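Two Cameras and One Stubborn Star: Gripper Test Report

Robotics elective, spring term
Submitted 30/04/2026

What I wanted to find out

My original plan was huge. I was going to compare grippers, controllers, finger pads, the works. Then I spent my first week just getting the arm to talk to the laptop, and the plan got a lot smaller (my instructor looked relieved). So this report is about one question: when the arm has to drop a shaped block into a matching hole, which camera helps more, the fixed one looking at the bin or the little one up at the wrist?

I called the two setups Pirkard and Estitz. Pirkard is the fixed camera by itself. Estitz is the fixed camera plus the wrist camera. The names come from the folders on my laptop, and by the time I thought of better ones everything was already saved that way. The control script is called Prodance, and I wrote most of it, so the bugs are mine too.

The task

I picked the green star because it's the meanest piece in the set. A cylinder doesn't care how you turn it, but a star has five points and every one of them has to be right. It starts in a black holder behind the board, the gripper closes on it, lifts, carries it over and lowers it. Easy to write down!

One thing I got wrong early on was the lift. I had the arm moving sideways almost as soon as the fingers closed, and the piece would catch on the holder and twist. I added a short straight-up move first and that mostly cured it. 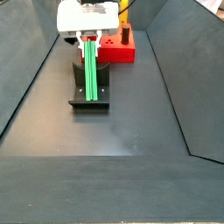 How hard should the gripper squeeze?

Hard enough that the piece doesn't slide when it touches the edge of a hole, and no harder. I started with the default force in Prodance and the star kept rotating a little on contact. Going up one step fixed that. Going up two steps made the piece pop sideways when the fingers opened, so I went back down and left it alone for the rest of the project.

Setting up the runs

Each setup got 24 tries at the star. Between tries I put everything back by hand, which is slow and boring, and I'd like some kind of credit for it. I left the other blocks on the board the whole time. An empty board would've been easier on the arm, but I wanted the fixed camera to deal with stuff standing in the way, the same as it would in a real bin.
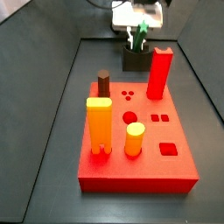 I also decided not to touch the lights once I'd started. Bright plastic does weird things to a camera, and my first color settings thought half the board was one giant red block. I ended up tuning the threshold for the green pieces only and ignoring the rest. It's a shortcut, and if you asked me to sort the red pieces with the same code I'd have to start over.

Altogether I saved 3,165 images. I meant to label all of them. I labeled 2,000, and then it was April and I had a report to write.

What happened with Pirkard

The fixed camera was better than I expected at the big moves. It found the holder every time, and it got the star over the correct part of the board on almost every run. Where it fell apart was the last little bit. From that far away, a star that's turned a few degrees looks the same as a star that isn't, and the arm would push down with total confidence and jam.

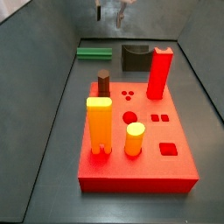 I tried to fix this in software by having the arm wiggle the piece when it felt resistance. The wiggle helped on some runs and knocked the star loose on others. I think a smarter search pattern would do better, something like a small spiral, but mine was just left, right, left, right, give up.

What happened with Estitz

With the wrist camera added, the arm stops above the hole, checks the angle of the points against the opening, turns, and then goes down. It jammed far less. The price is time, since it pauses to look, and my first version paused so long that I thought it had crashed (twice I hit the stop button on a perfectly healthy run). The other annoying part is calibration. If the wrist camera gets bumped even slightly, the angles are off, and you only find out when the piece hits the edge. I started every session with a quick check after that.
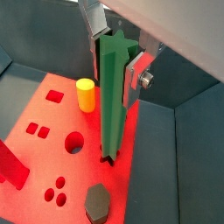
What I'd do next

I'd keep both cameras and let the fixed one handle travel while the wrist one handles the last step. I'd also like to borrow the Entwistle controller from the other lab bench and see if the pauses get shorter. It's free in July, so that's when I'll try it, along with the spiral search and the rest of the labels.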